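April
Kadri Kivi

Writing a life from account rolls: notes for the talk

Slide 1. Title, then straight on. The talk runs 40 minutes with questions at the end. Handout has the transcriptions, so do not read them out in full.

Slide 2. The subject. Steward of the household at Troltell, in office for most of two reigns. No portrait, no tomb, no contemporary life. One chronicle mentions him, in two sentences, and calls him grasping. Every printed account since has repeated the word. The book for Tsakiris started as an attempt to find out what the chronicler was looking at when he wrote it.

Slide 3. What survives. 94 membranes of household accounts, sewn head to tail in most years and loose in the rest. 22 letters, only three of them in the first person. One inventory, damaged along the left margin. The accounts run from Michaelmas to Michaelmas, so any entry before the end of September belongs to the roll that opened the autumn before. Say this slowly. It is the commonest dating error in the older literature and it moves the quarrel with the abbot by a full year.

Slide 4. How a roll is laid out. Receipts first, then arrears, then expenses grouped by department: pantry, buttery, kitchen, stable, gifts, foreign expenses. "Foreign" here means outside the ordinary run of the household and has nothing to do with travel abroad. Totals at the foot of each section are in a different hand from the entries. Point to the change of ink on the kitchen section.

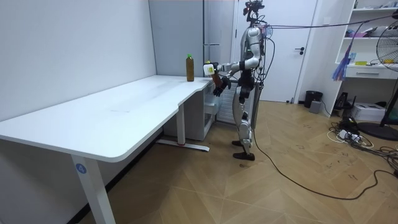
Silver-and-black humanoid robot with a small brown bottle.

Slide 5. Reading the sums. Roman numerals, pounds, shillings and pence, halfpennies written out. I checked every section total against its entries. Most agree to the penny. The ones that do not agree fall into two kinds:

Copying slips. Usually a dropped x or a iiij read as iij. These go in both directions and cancel out over a year.

Allowances made at audit. The auditors struck an item and wrote the reduced sum above the line, and the fair copy kept the old total. These always favor the lord over the steward.

The second kind matters for the argument. If the steward had been skimming, the audit is where it should show. What shows is a man being refused repayment for candles. Béla Somogyi has read this section and thinks I lean on it too hard, on the grounds that a good cheat would be invisible at audit. Concede the point. The claim in the book is limited to the years with surviving audit marks.

Slide 6. The chronicle passage. Latin on the left, my translation on the right. The word is "tenax," which covers anything from thrifty to miserly. The first printed English version chose the strongest sense and later writers worked from the English. Read both versions aloud, once each.

The chronicler's house had a rent dispute with Troltell that went on for years. The letters cover it in detail. Entry for the settlement is on the handout, item 6. He was writing after it was settled, and his house had lost.

Slide 7. Gifts. The longest chapter in the book and the one that needed the most cutting. Gifts are entered by recipient, with a reason in about half the cases. Cloth at Christmas, fish in Lent, small sums to messengers. Do not treat these as evidence of kindness. Giving was an expected cost of office and the amounts were fixed by rank. What can be read from them is contact: who was at the gate, in which week, and whether they came back. Map of the messengers goes up here. Leave it up through the next section.

Slide 8. Voice. How far can a biography go on this kind of material? The rules I worked to:

No thoughts or feelings given to anyone unless a letter states them.
Weather only from a dated source.
"Perhaps" no more than once on a page. Yamila Sepúlveda, who edited the book, counted, and sent back a chapter over it.
Where two rolls disagree, the text follows the earlier and the note gives the other.

The third rule caused more rewriting than the rest together. A sentence with two hedges in it can nearly always be split into one thing known and one thing left for the notes.

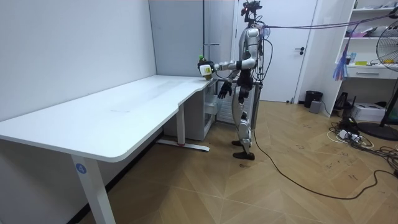

Robot at the corner of a white desk, gripping a dark green bottle.

Slide 9. Notes and apparatus. The finished text has 436 endnotes. The publisher asked for fewer and we settled on moving the money conversions into an appendix. I give no modern equivalents. Prices are set beside a laborer's daily wage in the same county and the same decade, which lets a reader compare without a conversion rate that will be out of date on reprinting. Loukia Stamatopoulos built the wage table from the Irora manor accounts — credit her by name when it goes up.

Slide 10. What is still open. The gap of four years in the rolls. The identity of the clerk who wrote the later totals; I have a candidate, also found in the Plisell deeds, but the match rests on the letter g and a form of abbreviation that was common. Kylie Tipoki is working on the seals and may settle it.

Questions. If asked about the missing wife: she is in the inventory, under beds and hangings, and nowhere else. See the note to chapter 3. If asked about a digital edition, the transcriptions are finished and the index of persons is not.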